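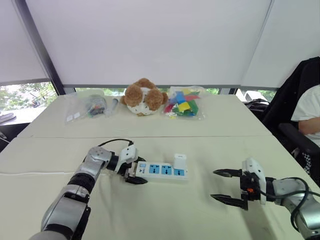
홈 > 같이해요 > 참가자 모집

모집 안내 | 지난 모임 | 오시는 길 | 문의

책상 정리 같이 하실 분 찾아요 (드린드포트 작업실)

안녕하세요, 드린드포트에서 작은 정리 모임을 꾸리고 있는 키노시타 사치코입니다. 지난번에 서랍 정리 모임을 했는데 끝나고 다들 하는 말이 "서랍은 됐고 책상 위 전선 좀 어떻게 해 주세요"였거든요. 그래서 이번 주제는 멀티탭이랑 충전기, 그리고 책상 위에 굴러다니는 잡동사니로 정했어요!

멀티탭 하나만 놓고도 할 얘기가 은근히 많아요. 어댑터를 어느 구멍에 꽂아야 옆자리를 안 막는지, 스위치가 있는 쪽을 손 닿는 데 둘지 벽 쪽으로 보낼지, 인형처럼 버리기 싫은 물건은 어디에 앉혀 둘지(저는 무조건 책상 끝줄에 앉히자는 파예요). 정답을 가르치는 수업은 아니고, 각자 자기 식대로 놓아 보고 서로 구경하는 자리라고 생각하시면 돼요.

모임은 7월에 2번 있고, 한 번에 80분씩 해요. 두 번 다 오실 수 있는 분이면 좋겠어요. 첫 모임에서는 가져온 물건을 큰 테이블에 늘어놓고 자리를 잡아 보고, 두 번째에는 집에서 며칠 써 보니 어디가 불편했는지 얘기하면서 다시 손을 봅니다. 말하는 시간보다 만지는 시간이 훨씬 길어요.

이런 분이면 환영!
- 책상을 치워도 이틀이면 원래대로 돌아오는 분
- 충전기가 여러 개인데 뭐가 뭔지 모르겠는 분
- 정리를 잘하는데 자랑할 데가 없는 분 (정말 기다리고 있어요)

가져오실 것은 평소 쓰는 멀티탭 하나, 어댑터 두세 개, 그리고 책상에 꼭 있어야 하는 물건 몇 가지예요. 작은 물건은 봉지에 담아 오시면 돌아갈 때 편합니다. 멀티탭은 반드시 뽑은 상태로 가져와 주시고, 피복이 벗겨졌거나 탄 자국이 있는 건 두고 오세요. 케이블 묶는 끈이랑 이름표 스티커는 제가 넉넉히 준비해 둘게요.

참가비는 없어요. 차는 안드리 푸흐스 씨가 끓여 주시는데, 컵은 각자 챙겨 오시면 좋겠습니다. 작업실은 준즈카 건물 2층 안쪽이고 엘리베이터가 없으니 계단이 힘드신 분은 미리 알려 주세요. 1층에서 할 수 있는지 알아볼게요.

신청은 메일로 이름, 연락처, 그리고 지금 책상에서 제일 거슬리는 물건 하나를 적어 보내 주세요. 사진도 붙여 주시면 정말 좋아요! 답장은 제가 한 분씩 직접 드리고, 자리가 다 차면 이 글 제목에 마감이라고 써 놓겠습니다.

문의: 키노시타 사치코, 준즈카 건물 2층 86호 | © 드린드포트 정리 모임 | 맨 위로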